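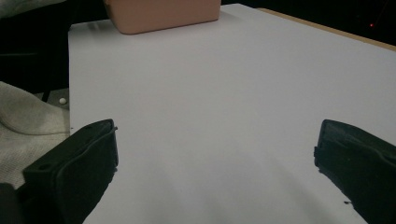
White work board laid over a table, with a pale pink box near the far side.

Folding board (laundry)

A folding board, also sorting board or laying-out board, is a large flat sheet set on top of a table so that clean clothes can be spread out, smoothed and folded. It is usually white or pale gray. Not to be confused with the small hinged flip-fold panel sold for shirts, or with an ironing board, which has legs and a padded cover.

Use

Mostly knits, T-shirts, towels, kids' clothes. One garment at a time. The garment is dropped on the board as a heap, opened from the shoulders or the waistband, pulled flat, folded, then put in a basket or box at the side. Left-handed folders tend to keep the basket on the right, though plenty don't bother.

A board does two jobs. It gives a smooth surface with no grain or gaps for fabric to snag on, and it keeps clothes off a tabletop that may have been used for meals or glue or whatever. Pale boards also show up dark lint, which gets wiped off between loads.

Size

No standard. Should be wider than the widest thing folded with its sleeves out. Household boards often cover most of the table and leave a strip of tabletop showing at one side. The Tautahi pattern, common in shared laundries, is 800 mm deep and cut to the length of the table. Boards much deeper than that are awkward, the far edge being out of reach for shorter people.

Materials

Painted hardboard, plastic sheet, melamine, thick card. Matte finishes are prefered over glossy ones, partly for glare and partly because slippery fabric slides around less. Card boards are cheap and go soft at the corners. Plastic ones can bow if stored leaning on a wall, and should be kept flat or hung up.

Baskets and boxes

The container beside the board is part of the setup. Low sides are better than high ones here — a folded stack can be lowered in flat without the hand tipping it over.

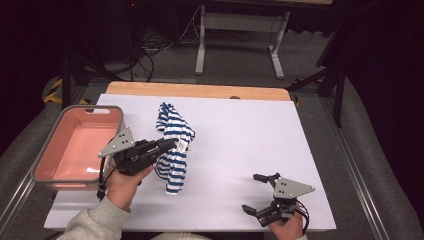
A striped garment in navy and white on the board, in a heap, empty basket to the left.
Leonie Tawhiri, in a note to the Skukent household handbook, disagreed about keeping the basket on the board at all. She wrote that it eats up the room you need for sleeves, and that a stool next to the table does the same job and costs nothing. Later editions of the handbook print her note and leave the choice to the reader.

Striped garments

Horizontal stripes get their own paragraph in most folding guides. They are a help. Line up the stripes at the two side seams and the body is straight, no need to measure anything. Narrow stripes show a crooked fold right away, wide ones are more forgiving. Usual order for a striped knit:

Find the label or tag first. Inside the neck on some, in a side seam on others. A side seam tag tells you where the seam is but not which way is front.
Shake out, lay face down.
Match stripes at both sides, hem to armhole.
Sleeves in, then sides in, then up from the hem.

Twisted knits (the ones where the seam wanders round to the front after washing) won't line up no matter what. Fold by the shoulders and ignore the hem.

Heaping

Whether to heap or stack unfolded clothes is an old argument. The Brokent method empties the full load on the board and works down through it. The Kalum method brings garments over one by one and keeps the rest of the board clear. Kalum is slower to start but creases less, and is the one usually taught to children. Many people mix the two without knowing there is a name for either.

Care

Wipe with a damp cloth, dry before use. No bleach on painted boards. Scratches in plastic can be rubbed down with fine paper, 800 grit then 2000, and the dust washed off properly or it ends up in the towels. Marks from pens and dye don't usually come out of card.

Storage

Behind a door, under a bed, on two hooks. Boards left on the table full time collect mail, and are then no longer folding boards in any usefull sense.

See also

Airing rack
Clothes basket
Ironing blanket
Linen press
Mangle

This page was last edited on Dec 9, 2024. The section on materials needs more sources.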